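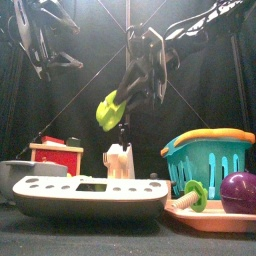 Toy kitchen bits on the gray table, lime green piece up top.

Lag fixes for the home setup, quick list, updated 4th December

Ping first. Anything over 100 and you feel it in ranked. Under 35 is fine, stop fiddling.

Cable beats wifi. Flat cable goes under the carpet edge, tape it every couple feet. Don't run it through a door hinge, it will get chewed up.

Router off the floor. Out of the cabinet too. Mine went on top of the bookshelf and the spikes over 200 stopped the same night.

Pause downloads before you queue. Game launchers love to patch mid match. Check the tray icons, theres usually one hiding.

Dust the PC. Power off, unplug, can of air, short bursts. Hold the fan blades still with a finger. 30 minutes once a month, less if you dont have a cat.

Laptop people — prop up the back edge. Two bottle caps and some tape works. Kitchen trivet works better.

Sticky keys: pull the cap, cotton swab, rubbing alcohol, let it dry all the way. Take a picture of the layout first or you'll be guessing where things go.

Mouse skipping? Wipe the sensor, wash the pad. Cold water, dish soap, hang it in the shower overnite. Not the dryer.

Still dropping after all that, call your provider and ask for a line test. Have the modem lights written down.

— Declan Nuttall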